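# Comparing finger pads on a two-fingered gripper

Tekle Nigatu, Ebise Woldemariam, Kidus Fikre
2 September 2022

## What we wanted to know

Our arm came with hard plastic finger pads, and all through May we kept hearing that soft ones were better. Better at what? We couldn't find a straight answer, so we tried both ourselves. Dagim Gebremichael cast us a silicone set (the Melard pads), and we ran them against the stock set (the Randham pads) on the same pick-and-place job.

## Method

The job was to pick up a small rounded object, put it in a bowl and go back to the home pose. We did 50 picks per pad set with the object upright, then 50 more per set with it lying on its side. The approach was always straight down, at the same speed. Bowl positions were swapped halfway so that we weren't just testing one lucky path.

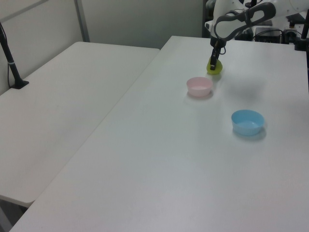
*Figure 1. Gripper lowered over the yellow-green object, with the pink and blue bowls on the table.*

We logged finger position and motor current on every pick. Kidus wrote the logger over two evenings and it was brilliant — we could replay any grasp and see the exact moment the fingers started to close on nothing.

## Results

Out of 50 upright picks, both sets dropped the object only twice. Lying down was another story! The hard pads lost it 14 times and the soft pads four. Most of the hard-pad failures were the object rolling out sideways as the fingers closed, and you could spot it in the current trace before you saw it on the table.

The soft pads did cost us some accuracy. They flex, so the object sometimes landed against the bowl's rim and had to be counted as a partial. Ebise thinks a stiffer silicone would fix most of that, and we'd love to try it.

## Still to do

- Repeat with a slower closing speed
- Recheck the wrist calibration, which drifted after pick 115
- Ask Desta Admasu for time on the Wemard controller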